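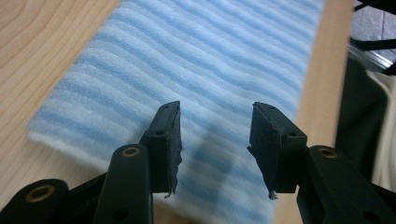

Finger pads on a hand-held gripper, over a striped towel.

Florkley towel cell: set-up and upkeep notes

Maintained by Ilaria Barbieri. Covers the table, the two hand-held grippers and their cables at the Bivdale site. It does not cover the training code, and it makes no claims about what the recordings are good for. Read it before you change anything on the cell, including things that look too small to matter.

Status

In use. The pad section was rewritten in August, when I stopped believing the Galli fitting sheet. The sheet gives a pad life of 2,000 grasps. I have no idea what cloth they tested on. On terry towelling the edges lift long before that, and I would not plan a week's work around the printed number. If you have a better figure, send the log with it.

What is in the cell

Wooden table with a cable port in the top
Grey rails either side of the table
Black stands on the floor behind the work area
2 hand-held grippers, each with its own cable
Striped towels, blue and white
Amix logging software, on the site machine

Pads

The pads are fuzzy friction material on the inner face of each finger. They wear from the edges inwards. You get a ragged border first, then loose fibre at the lower corner, and then the corner starts to lift. A pad with a bit of fluff on it will often still grip perfectly well, so don't swap it on looks alone. Equally, don't accept "it still grips" from someone who has only tried it on a thick fold. Try it on a single layer, at the hem, and pull.

To change a pad:

1. Unplug the gripper. Closing the session in Amix does not count as unplugging it.
2. Peel the old pad from the top down. Pulling from the worn corner leaves half the glue behind.
3. Clean the finger face with a dry cloth, then a damp one, then dry again.
4. Fit the new pad flush with the finger's inner face. If it overhangs, trim it before fitting.
5. Press for a full minute and leave overnight. The packet says 5 minutes. I have tried 5 minutes.

Change both pads on a gripper together. One new and one old gives a lopsided pinch, and you will waste an afternoon blaming the linkage.

Linkage

There are brass bushings at the arm pivots. Work the fingers open and shut by hand and feel for side play. I was told these need oil every Friday. I can find no reason for it, and oil near the pads is asking for trouble, so we wipe them and leave them dry. Dust on the finger blocks is harmless.

Table and cables

Cables run back from the grippers along the forearms. Leave enough slack to reach the far edge of the table without a tug at the connector. Spare cable goes on the floor, well clear of the operator's feet. Please don't tape it to the rail, however tidy that looks; the last tidy-up cost us a connector.

Marks on the table top are left alone unless I have said otherwise. People keep offering to sand it.
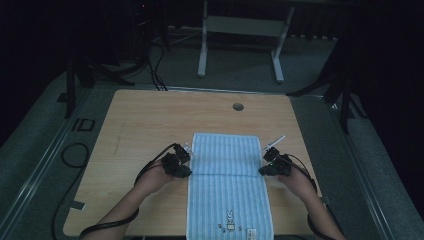
Check before a session

Lay a towel flat, lengthwise, and pick up both grippers. Close each one on nothing, then on the cloth. Watch the opening value in Amix while you do it. The value should move smoothly and come back to where it started. If it comes back somewhere else, zero it again and repeat the check. A single good reading proves very little.

Then do one full fold or roll by hand, with both grippers holding the cloth, and lift it a little. This is the only check I really trust. Every other step can pass with a pad that slips under load.

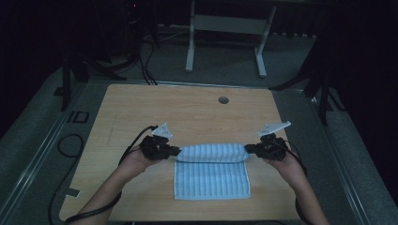
Do it slowly. A fast lift hides a slipping pad, and the log won't show it either, as it records how far the jaws are open and knows nothing about whether the cloth is still between them. If one end creeps, swap the grippers over and try again. When the creep moves with the gripper, look at the pads. When it stays on the same side, look at how you are holding it.

Known problems

The log for the first 275 folds has no pad-change entries. Treat any wear figures drawn from it as guesswork.

Opening values drift over a long session. Galli support put this down to room temperature. I remain unconvinced, and zero at every break.

Lint in the pads is not recorded anywhere. It probably should be.

Changes

Write down what you changed, on which gripper, and what you saw before and after. "Adjusted, seems better" will be deleted.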